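Pretus 2-Cup Carrier, Molded Pulp
Item 82-P
Sold by Allgate Counter Supply

Two-well drink carrier for takeout counters, kiosks and catering. Formed in one piece from molded pulp, natural tan, unprinted. No assembly or folding needed before use.

Each well has cut tabs that give way as the cup is pushed in and press against its side. Paper hot cups and most tapered cold cups will fit. Straight-sided cans are held less firmly and should be carried upright with a hand underneath.

A raised ridge crosses the narrower middle section between the two wells. Grip the carrier at this point when lifting it with both wells loaded. Surface texture and shade vary slightly between batches.
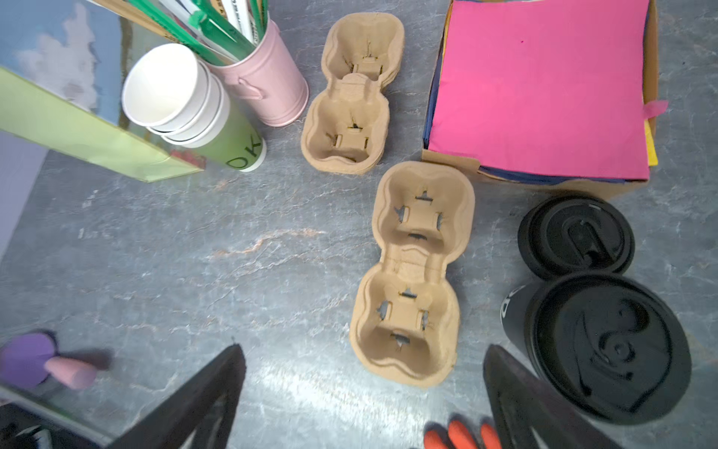

Specifications
Wells: 2
Material: molded pulp
Color: natural tan
Length: 193 mm
Weight: 18 g
Maximum load: 5 cups of liquid total, lids fitted

Storage
Keep nested, dry and off the floor. Pulp that has taken on moisture loses stiffness and should not be loaded. Single use recommended.

Ordering
Sold by the sleeve or the case. Cups, lids and straws are listed separately. Case orders placed by noon Tuesday ship the same week. For mixed pallets, contact Vaida Vaher at the order desk.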